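Espace presse > Communiqués > Restauration collective et logistique

Ce site utilise des cookies de mesure d'audience. En poursuivant votre navigation, vous en acceptez le dépôt. Paramétrer | Tout accepter

Imprimer cette page | Envoyer par e-mail

COMMUNIQUÉ DE PRESSE
Décembre 2022

Holtberg automatise une partie du dressage et du débarrassage dans son atelier de Prirncombe

L'intégrateur Skidico fournit la cellule robotisée et l'environnement de simulation. Mise en service prévue en janvier. Aucun poste supprimé, redéfinition de 17 fiches de fonction.

Holtberg, prestataire de restauration pour les sites industriels et les établissements de soins, annonce la signature avec Skidico d'un contrat portant sur l'automatisation de deux opérations manuelles de son atelier de Prirncombe : la dépose d'articles unitaires sur assiette et la reprise des contenants sur table. Le contrat comprend la fourniture de la cellule, le développement des programmes de préhension, leur validation en simulation, la formation du personnel et la maintenance.

L'atelier de Prirncombe prépare des collations individuelles composées de fruits, de légumes entiers et de boissons en canette. La composition change à chaque service. Les articles arrivent en bacs, sans orientation définie, et leur calibre varie d'un lot à l'autre. Les automatismes à came et les distributeurs à gabarit fixe étudiés auparavant par Holtberg supposaient un format constant par série et un réglage mécanique à chaque changement de menu. Ces solutions n'ont pas été retenues.

Architecture de la cellule

La cellule est articulée autour d'un bras manipulateur polyarticulé équipé d'une pince à deux doigts à commande électrique. La pince saisit un article à la fois. Le serrage est défini par famille d'articles : les fruits à peau souple sont pris à effort réduit avec contrôle de l'ouverture en fin de course, les canettes à effort nominal. Le changement de famille est logiciel et n'impose aucune intervention sur les doigts.

La table de travail est divisée en zones. L'assiette occupe la zone centrale, les boissons sont réparties de part et d'autre selon le plan de table transmis par le système de gestion des commandes. Une zone de dégagement, maintenue libre côté opérateur, permet la pose et le retrait manuels sans traverser la trajectoire du bras. La position de l'assiette n'est pas imposée au millimètre. Elle est mesurée avant chaque séquence et les coordonnées de dépose sont recalculées en conséquence.

En régime établi, la cellule est dimensionnée pour traiter jusqu'à 400 couverts par service. Le dimensionnement tient compte des arrêts de nettoyage, des changements de bac et du temps de reprise après intervention humaine. Il ne tient pas compte des articles conditionnés en barquette operculée, qui restent traités sur la ligne existante.

Validation préalable en simulation

Skidico développe et qualifie les programmes de préhension dans un environnement de simulation reproduisant la table, les contenants et les articles du catalogue de l'atelier. Les programmes y sont exécutés avant tout transfert sur la cellule physique. Pour le contrat de Prirncombe, le plan de validation compte 372 configurations de table, qui diffèrent par la position de l'assiette, la nature des articles, leur orientation et la présence d'éléments hors zone.

Une part de ces configurations porte sur des états dégradés relevés à l'atelier : canette couchée, article en appui contre le rebord de l'assiette, boisson posée hors de son emplacement nominal, assiette décalée par rapport à l'axe de la table. Pour chaque configuration, le programme doit soit exécuter la tâche, soit s'arrêter en position sûre et émettre une demande d'assistance. La poursuite du cycle avec un article non identifié est traitée comme un défaut bloquant.

Les critères d'acceptation ont été rédigés conjointement par le bureau des méthodes de Holtberg et par Skidico. Ils portent sur la justesse de la dépose, sur l'absence de contact entre la pince et les articles voisins et sur le comportement en cas de perte de prise. Une configuration non conforme entraîne une nouvelle exécution de la famille complète à laquelle elle appartient. Les résultats obtenus en simulation ne dispensent pas de la recette sur site, conduite avec des articles réels et des lots de calibres différents.

Conséquences sur l'organisation du travail

Les opérations concernées sont aujourd'hui réalisées à la main, en station debout, par rotation. L'analyse des postes menée par Holtberg a retenu deux contraintes principales : la répétition du geste de prise et de dépose avec extension du bras au-dessus de la table, et le maintien de l'attention sur des compositions qui se ressemblent d'un couvert à l'autre sans être identiques.

À compter de la mise en service, 17 fiches de fonction seront modifiées. Les agents affectés au dressage prendront en charge l'approvisionnement des bacs, le contrôle visuel des couverts en sortie, le traitement des demandes d'assistance émises par la cellule et le nettoyage des doigts de préhension. La saisie des non-conformités, jusqu'ici portée sur papier en fin de service, sera effectuée au poste sur un terminal.

Un nouveau rôle de conducteur de cellule est créé. Le conducteur autorise les démarrages, acquitte les arrêts, sélectionne le plan de table et décide du retour en mode manuel. Il dispose à cet effet d'une procédure de repli : la table et les zones ont été conservées aux cotes de l'aménagement manuel, de sorte que le dressage puisse reprendre sans déplacement de mobilier. Le rôle est ouvert aux agents en poste. Il donne lieu à une formation dispensée par Skidico et à une classification distincte dans la grille interne.

Les horaires de prise de poste sont inchangés pour les équipes du matin. Pour les équipes de l'après-midi, le démarrage est avancé afin de recouvrir la phase d'initialisation de la cellule. Le temps de recouvrement est compté comme temps de travail. Les effectifs de l'atelier sont maintenus à leur niveau actuel pendant la durée du contrat, et les remplacements consécutifs aux départs seront examinés selon les règles en vigueur dans l'entreprise.

Les représentants du personnel ont été consultés sur le projet. Leurs observations ont conduit à deux modifications du cahier des charges. La première concerne l'affichage de l'état de la cellule, qui devait à l'origine se limiter à l'écran du conducteur et qui est désormais reporté par un voyant visible depuis l'allée. La seconde exclut l'usage des données de production de la cellule à des fins d'évaluation individuelle. Les journaux d'événements sont rattachés au poste et au service, sans identifiant d'agent.

Sécurité et hygiène

L'accès à la zone d'évolution du bras est surveillé. Toute entrée dans cette zone provoque un arrêt contrôlé, et la reprise nécessite une action volontaire du conducteur. Les vitesses appliquées en mode production et en mode réglage sont paramétrées séparément et protégées par un niveau d'accès réservé à la maintenance.

Les doigts de la pince sont démontables pour le nettoyage. Leur remplacement en cours de service fait l'objet d'un mode opératoire affiché au poste. L'évaluation des risques est réalisée à partir de l'implantation définitive et sera mise à jour après la recette. Les surfaces en contact avec les aliments ont été soumises au service qualité de Holtberg, qui conserve la responsabilité du plan de maîtrise sanitaire de l'atelier.

Calendrier et périmètre

Le montage mécanique est confié à la société Tkachenko, qui assure également la modification des réseaux électriques et le traitement des sols au droit du socle. La mise en service est programmée en janvier. Elle est précédée d'une période de fonctionnement à blanc, sans livraison des couverts produits. Le passage au régime établi est subordonné à la levée de l'ensemble des réserves de recette.

Le débarrassage sera activé après le dressage. Il reprend la même cellule et la même pince, avec un jeu de programmes propre. La difficulté technique est différente : les contenants peuvent être vides, partiellement pleins ou déformés, et leur position après usage n'est pas prévisible. Une canette couchée près du bord doit être approchée selon une trajectoire qui ne la pousse pas vers l'extérieur de la table. Les articles non consommés sont laissés à l'appréciation de l'agent et ne sont pas repris par le bras.
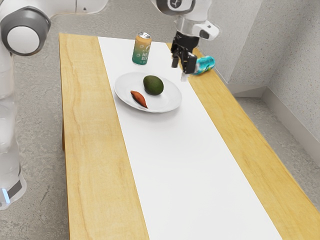 L'extension du périmètre à d'autres ateliers de Holtberg n'est pas incluse dans le contrat. Elle sera étudiée sur la base des relevés d'exploitation de Prirncombe, en particulier le nombre de demandes d'assistance par service et la durée moyenne des retours en mode manuel. Holtberg communiquera ces relevés aux représentants du personnel avant toute décision.

À propos de Holtberg
Holtberg conçoit et exploite des services de restauration pour des sites industriels et des établissements de soins. L'entreprise prépare les repas et collations dans ses propres ateliers et en assure la livraison.

À propos de Skidico
Skidico étudie, programme et maintient des cellules robotisées de manipulation pour l'agroalimentaire et la logistique légère.

Contact presse : service communication de Holtberg, atelier de Prirncombe.

Imprimer cette page | Envoyer par e-mail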